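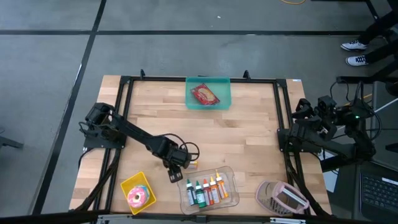

Workshop Notes / Kit Reviews

28/01/2023 – posted by Capucine Moulin

We use cookies to remember your settings and count visits. By staying on this page you agree to this.

Bench log, Flokance two-arm kit, loaner unit. Writing this up while my coffee is still warm, so forgive the order things come in.

Where we left off: Ginette and I had the arms bolted down and talking to the laptop, but the left shoulder was giving us that little shudder every time it came out of its home position. I went back through the setup booklet last night (the printed one, the PDF is a different version and the two disagree about the joint limits, more on that below) and redid the zeroing on every joint from the base up. Shudder gone! Or gone enough that I can't feel it with a finger on the link, and I'm happy to call that gone until Marcelle tells me otherwise.

So today was sorting and small stuff. The bins are the ones from our own shelf, the teal one up at the back and the yellow one at the front left, and I put the snack pack in the teal bin and the donut toy in the yellow one because those are the two items everybody in the shop has already tried and I wanted something to compare against. The new thing on the table is the little white cylinder with the orange cap. It's a good test object. It's small, it rolls if you look at it wrong, and the cap gives you a nice clear top to aim for from above.

Left arm only for this part. Right arm stays folded up out of the way, powered, with its green light on. I'd like it noted that I tried leaving it unpowered earlier in the week and it sagged slowly toward the table like it was falling asleep, so please leave it powered if you're working next to it.

Approach from straight above works best. I did 20 tries on the cylinder with the gripper pointing down and got it on all but 3, and those were all the same mistake: coming down a bit off center so one finger lands on the cap and nudges the whole thing over. That's me more than the arm, I think. Coming in at a slant is a mess and I stopped writing down numbers for it.

What I like so far, speaking as the person who will have to live with this thing if we buy it:

The frame. Black extrusion around the wood top, and you can slide a bracket anywhere along it. Josiane wanted the arms closer to the front, and it took us one hex key and maybe a song and a half on the radio. Compare that with the Benkirane we had on trial in July, where moving the base meant drilling. I still have the bad holes in my good table to remember it by.

The software is plain, and I mean that nicely. You open it, you see joint angles, you press record, you drag the arm around, you press stop. Blandine had never touched an arm before and she was recording moves before lunch.

The motors are quiet. I can have a phone call next to it.

What I don't like:

Cables, cables, cables. They loop along the links and then trail off down the side of the table and over the front rail, and every one of them is black, so when something comes unplugged you're tracing it by hand like a garden hose. Flokance sells a cable sleeve set as an add-on. I think it should be in the box. I've put colored tape on my shopping list in the meantime.

The booklet thing. Printed version says one limit for the elbow, PDF says another, and the software uses a third. I emailed support and got a friendly answer the same day (points for that) saying the software is right and to ignore both of the others. Fine, but then fix the PDF!

Reach is a little short for how big the tabletop is. The left arm is comfortable in the middle, but I wouldn't want to ask it for anything over in the far right corner, and the same the other way around. For two-handed jobs you really end up working in the middle strip. Josiane says that's how people work at a bench too and I should quit complaining.

Still to do on this loaner, in whatever order we get to it:

– Squeeze bottles. I've got them standing in a row in the clear tray at the front, green through yellow, and the plan is to pull one out without knocking its neighbors. They're close together and I suspect the fingers are too fat. Marcelle offered to print narrower tips.

– The grater with the pink handle. It's lying on its side at the lower right, so it's a right arm job. Odd shape, metal, slippery face. If it can pick that up by the handle and set it back down without a clang, I'll be impressed.

– A handoff, left to right, with something soft. Probably the donut.

– Long run. The spec sheet claims 1,000 cycles between recalibrations and I'd like to see it get through even half that before I believe it. Ginette is going to set up a loop she can leave going while we do the inventory.

On price, I have the Flokance quote and a quote from Drultura for a comparable pair, and they're close enough that it'll come down to support and spare parts. Drultura won't sell single servos, you have to buy the whole joint. Flokance will, and they keep them in stock at the Wotovholm warehouse, with shipping promised in 5 days. I've asked for that in writing.

Leaning yes. Blandine is leaning yes harder than I am, and Josiane wants to see the bottle test first and won't be moved.

Note to whoever is on the bench next: my joint zeros are saved under my initials, please don't write over them. If you need your own, make a new file. Charger for the laptop is in the second drawer, and the hex key goes back on the hook.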